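カーテン・椅子張り用の生地見本を記録したテキストデータ一式です。Henao 織物見本帳の第2版にあたります。生地の名称、柄、織り、色名を日本語で統一して引けるようにすることを目的にしています。

## 収録内容

- `swatches.csv`:生地見本の一覧。1行が1点
- `motifs.csv`:柄の用語表
- `colors.csv`:色名の対応表(日本語、英語、旧見本帳の表記)
- `notes/`:見本ごとの自由記述メモ

見本は100点で、Jirkedbridge の生地店と Follbridge の古い旅館から集めました。旅館の分は20点あり、製造元が分からないものは `maker` を空欄にしてあります。推測では埋めていません。

## 列の説明

| 列名 | 型 | 内容 |
|---|---|---|
| `id` | 文字列 | 見本番号。先頭の英字は収集地(J または F) |
| `motif` | 文字列 | `motifs.csv` の用語 |
| `weave` | 文字列 | 平織、綾織、繻子織など6種類 |
| `base_color` | 文字列 | 地色 |
| `motif_color` | 文字列 | 柄の色。無地なら空欄 |
| `repeat_cm` | 数値 | 柄の縦方向の繰り返し寸法 |
| `maker` | 文字列 | 製造元 |

`repeat_cm` は生地を平らに置いて測った値です。縮みのある見本は補正せず、`notes/` に書き添えました。

## 柄の分類

分類は見た目で行っています。「ダマスク風」は、織りで柄を出したものと、プリントで似せたものの両方を含みます。本来のダマスク織だけが必要な場合は、`weave` と組み合わせて絞り込んでください。初版では両者を別の用語にしていましたが、記録者によって判断が割れたため統合しました。

唐草と花束の境界もあいまいです。茎が隣の柄につながっていれば唐草、独立していれば花束としています。

## 色名の付け方

色は昼光の下で、30 cm 離れて見たときの印象で付けました。色あせた生地は現在の色を `base_color` に入れ、裏面や縫い代に元の色が残っていればメモに記録します。くすんだピンクは初版で「ローズ」「藤色」「小豆」に分かれていたので、次のように整理しました。

- 灰みのあるピンク:灰桜
- 紫寄りのピンク:モーヴピンク
- 茶寄りのピンク:薄小豆

地色より明るい銀色がかった柄は、`motif_color` を「銀桃」とします。吊った状態ではひだの陰が濃い紫に見えることがありますが、陰の色は記録しません。

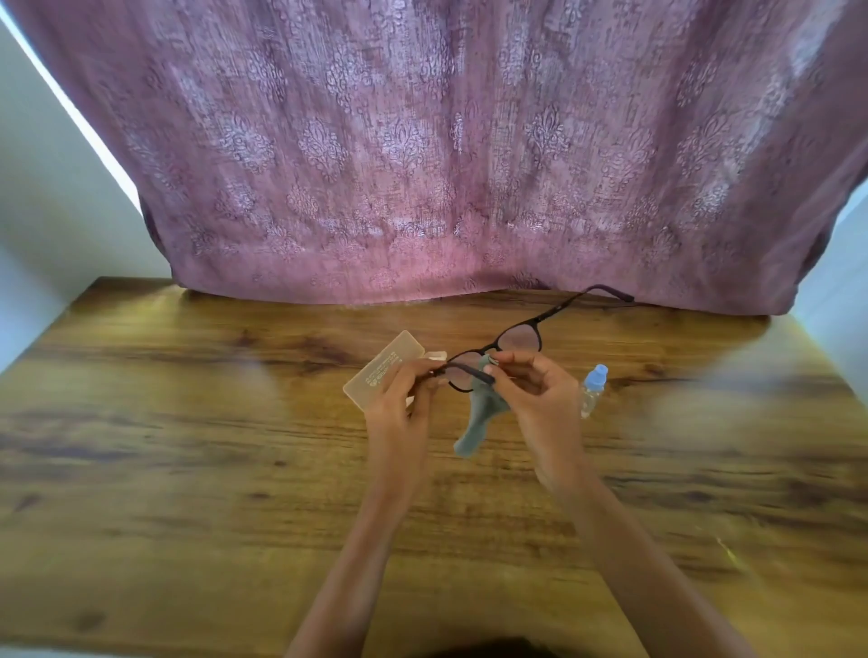 ## 既知の問題

- F で始まる見本の一部は端しか残っておらず、`repeat_cm` が空欄です。
- `colors.csv` の英語表記に、大文字と小文字の揺れがあります。
- Futovgate の見本は借用期間が終わったため、この版には入っていません。

## 更新と連絡先

最終更新は11月7日です。10月の版からは、色名の統合と誤字の修正のみで、見本番号は変わっていません。誤りの報告は、見本番号を添えて Shafiq Mollah までお願いします。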